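Search this site
Enter keyword

OPEN DAY

Moya was late. Train from Virnham, then the wrong gate, then the right gate with the wrong badge. Two in the afternoon already. She ran the last hallway with her coat half off.

"You made it." Hafiz Lubis, marker behind one ear. "Sort of."

"Did I miss it?"

"Come stand by me. Don't lean on anything."

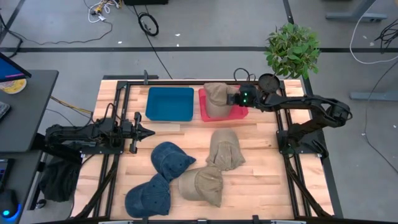 Caps into bins, khaki and blue.
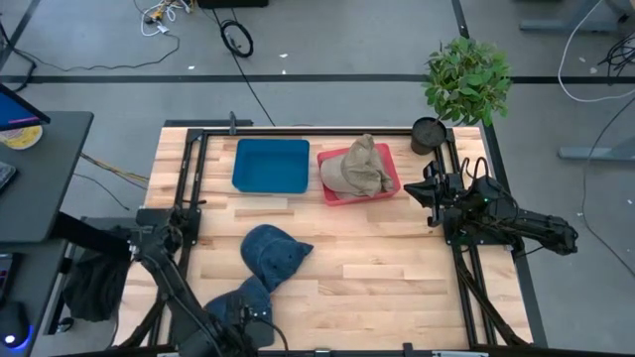

She had pictured something bigger. Louder, anyway. Nara had talked about it all winter - the arms, the arms, Mom, you have to see the arms - and now Nara was up front with the visitors, talking too fast, hands going.

"She wrote that part," Hafiz said. "The grip. Took her 735 tries."

"She told me 200."

"She told you 200 in March."

A man from Comum wanted to know what it cost. Nara didn't know. Said so. Her ears went red, same as when she was six and had lost a library book. Moya started to step foward and Hafiz put a hand on her sleeve, barely.

"Let her."

So she stood there. Coat on one arm. Somebody's kid asked if the robots got to keep the hats and Nara laughed, a real laugh, and after that it was all right. She slowed down. She answered the Comum man's next one, and the one after that. He wrote somthing on the back of his program.

Then Nara looked up, over all those heads. Saw her.

"You're late," she mouthed.

Moya held up the wrong badge.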